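Jernero verlegt Jahrestagung der Nahtkundigen nach Wevgate

Wevgate, 10. Februar 2020 — Der Fachverlag Jernero lädt im Juli zu seiner Tagung »Faden und Knoten« ein. Zwei Tage lang sprechen Chirurginnen, Polsterer, Segelmacher und eine Buchbinderin über ein Thema, das auf Familienfeiern selten länger als einen Satz überlebt: Wie hält etwas zusammen, das vorher offen war? Im vergangenen Jahr kamen 254 Gäste, darunter einer, der eine Häkelmesse gesucht hatte und bis zum Schlussvortrag blieb. 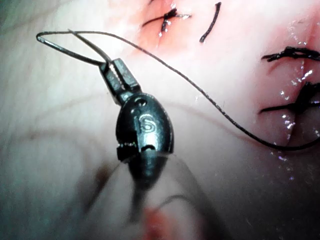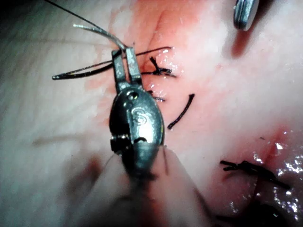
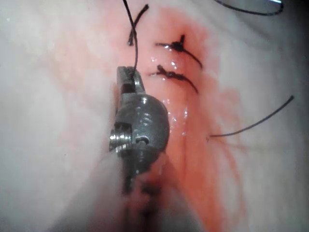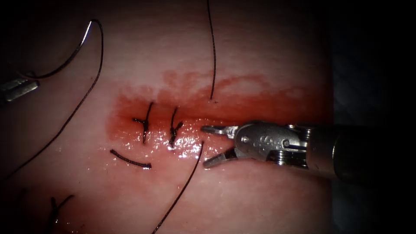 Schwarzer Faden auf Gewebe.

Programm und Streitfragen

Auf dem Plan stehen 12 Vorträge. Den Auftakt macht Vega Prieto, Programmleiterin bei Jernero, mit einer Geschichte des Kreuzknotens — einschließlich der Fehde zwischen Seglern und Buchbindern um seinen korrekten Namen. »Wir rechnen auch diesmal nicht mit einer Einigung«, so Prieto. »Die Kaffeepause haben wir vorsorglich verlängert.«

Die Polsterei Esteban zeigt, wie man ein Sofa schließt, ohne dass der Besitzer es merkt. Das Garnkontor Dunder stellt Leinenzwirn zur Verfügung und bittet darum, ihn nicht wieder für Namensschilder zu verbrauchen.

Anmeldung

Die Teilnahme kostet 69 Euro, Mittagessen inbegriffen. Rouladen werden auf Wunsch des Plenums mit Garn serviert, Nadeln sind am Buffet nicht gestattet. Anmeldungen und Presseanfragen nimmt das Tagungsbüro von Jernero in Wevgate entgegen.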